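Residents' Association of Porau House – minutes of the meeting of May 15, 2018

Present: Guðlaug Kragh (chair), Asif Mughal, Dilruba Sikder, Theerawat Luangrath. Absent with notice: Lleucu Price. Minutes written by Dilruba.
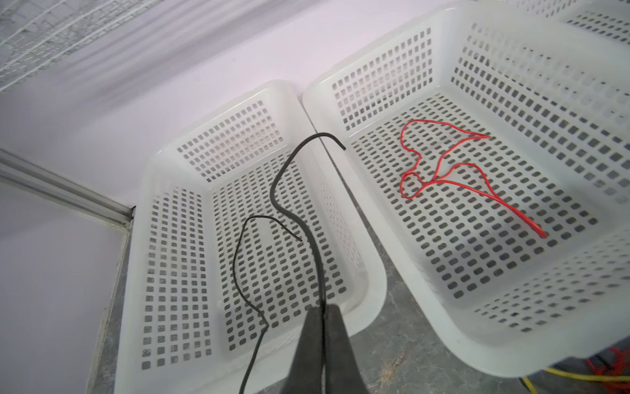 The meeting was opened at 7 p.m. The minutes of the last meeting were approved with one correction: the bicycle room key is held by Asif, not by Theerawat.

**1. Money**

Asif reported that the account stands at 1262 dollars. The insurance is paid. Two apartments have not yet paid for the spring, and Guðlaug will write to them in a friendly way.

**2. Stairway painting**

Two offers have come in. Orlandini asks for 400 dollars more than Drurness, but the price includes the ceiling on the top floor. Theerawat would like to see the work of both firms before we choose. Lleucu had sent a note that she prefers a light color and that the smell should be gone before her mother visits in June. The decision was moved to the next meeting.

**3. Garden**

- The hedge on the Cindau side is now too high and takes the light from the ground floor. It will be cut, but only after the birds have left the nest.
- Dilruba asked for permission to plant beans along the south wall. Agreed.
- The water barrel leaks at the tap. Asif has a new tap at home and will try it.

**4. Summer dinner**

There was a long discussion about the date – last year many families were already away. We agreed on the second half of June. Each apartment brings one dish. Theerawat will borrow the long tables and 40 chairs from the school. The fee for guests from outside stays as before.

**5. Other matters**

Apartment 17 complained again about the front door, which closes very loudly in the night. Guðlaug will call the locksmith. Until then, please hold the door with your hand.

The meeting was closed at 8:35 p.m. The next meeting will be at Lleucu's, if she agrees.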